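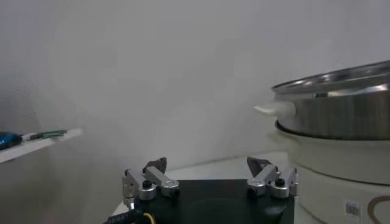
A reader in Undovville wrote in to say that any register of government rule changes is only as good as its worst week, and asked whether Tan had got past the outages in April.

Reviews > Civic tools > Legislation trackers

Last updated: May 6, 2026

Mostly, yes. Tan is a subscription tracker for delegated legislation: regulations, ministerial determinations, gazette notices and council local laws. I ran it for 60 days against the Novstead and Drikatport registers, checking its alerts by hand against the published notices.

Coverage. Over the period I logged 180 instruments. Tan missed 11, all of them Drikatport local laws published only as scanned PDFs. It doesn't flag a scan it can't read, so the omission is silent. That is the main defect in version 2 and it was in the previous release as well.

Alerts. Most arrived the same day. During the April outages they were queued and sent as one batch, with the original publication time preserved in the header. Anyone working to a disallowance deadline should still check the register directly.

Comparison view. Repealed and substituted text is shown side by side, clause by clause. Renumbering is handled well – a moved subclause is marked as moved, where the earlier version showed a deletion and an insertion. Schedules and tables are compared as plain text and are hard to follow.

Search. Boolean operators work as documented. Filtering by enabling Act is reliable; filtering by portfolio isn't, as machinery of government changes are applied late.

Export. CSV and RTF. The CSV drops the explanatory statement link.

Suitable for a small advocacy organisation or a newsroom that already has someone reading the gazette. As a sole source I wouldn't license it until scanned notices are at least listed as unprocessed.

Related items
Submission portals: Novstead and Undovville compared
Reading an explanatory statement
Drikatport council minutes search, second look
Lobbyist register exports and their formats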